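3.2 Lids and where people leave them

We came to lids late. The first round of home visits was planned as a study of how cookware is stored, and lids were to be logged with their pots as one item. Kartini Khoo's notes from the Pindell households changed our minds. Page after page, the pot was easy to place (shelf, drawer, stove) and the lid was somewhere else entirely - upright in a dish rack, upside down on a folded towel, balanced on the toaster. We found this delightful, and we rewrote the coding sheet so that every lid got a line of its own.

The revised sheet covers 281 cooking sessions in 15 homes. For each session we noted where the lid was put down the first time it came off the pan, which way up it lay, and whether it went back on before the food was served. Sessions in which no lid was used were kept in the set and coded as such. In 184 sessions the lid was set down within arm's reach of the pan, on the side of the cook's free hand. That is a wonderfully steady habit for something most of our cooks said they never think about!

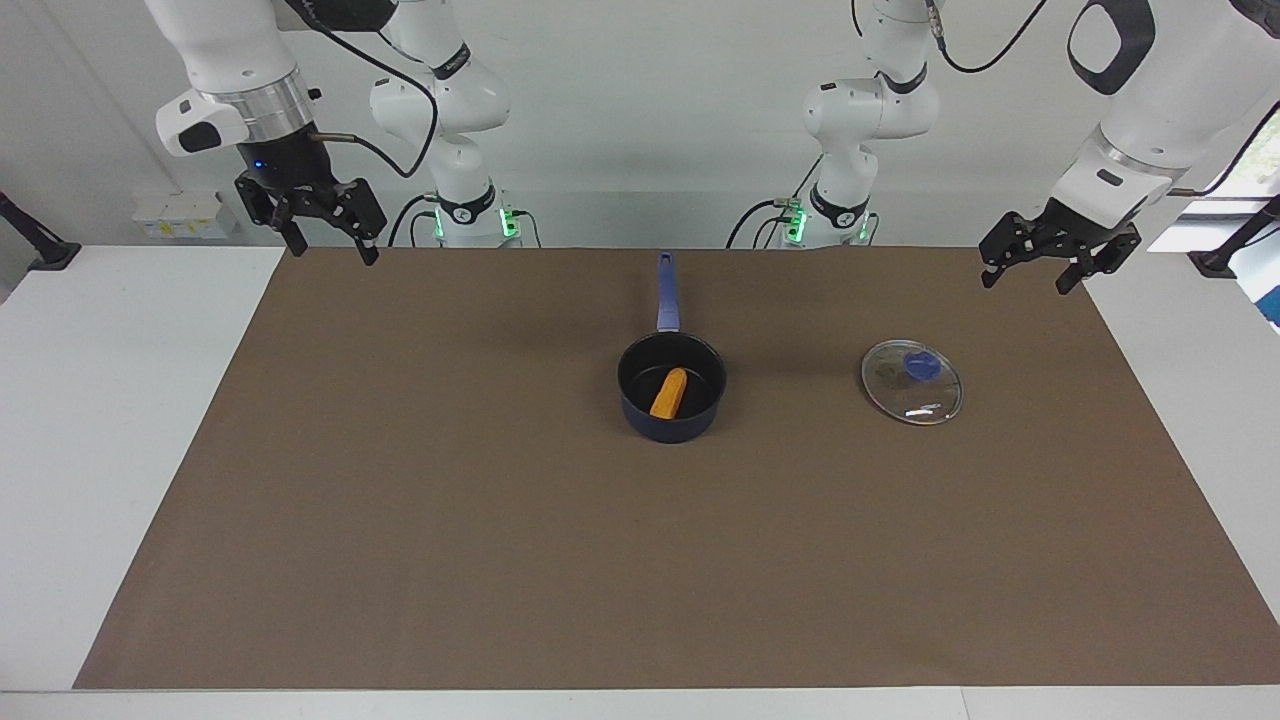 Figure 4. Small blue saucepan with an orange, carrot-like item inside; the glass lid lies flat to the right of the pan on a brown mat.

Cooks gave two kinds of account when we asked them about the habit afterward. Some talked about drips. A lid that has been over steam carries water, and they wanted it close so the water would land on one patch of counter. Others talked about the next step in the recipe: they meant to put the lid back soon, and walking across the kitchen for it felt silly. Both accounts often came from the same person in the same interview, and we did not try to force them apart.

Glass lids deserve a word of their own. Eight of the homes owned at least one, and their owners lifted them less often for a quick look, as one would hope. What we did not expect was how differently they were treated once off the pan. Metal lids were stacked, leaned and slid under things. Glass lids were mostly given a clear space and laid down whole, even on crowded counters where the cook had to push a cutting board back to make room. Costel Dumitrescu, who coded the Zirkmont sessions, marked these small acts of clearing with a star, and the stars are now a variable in their own right (Section 3.4).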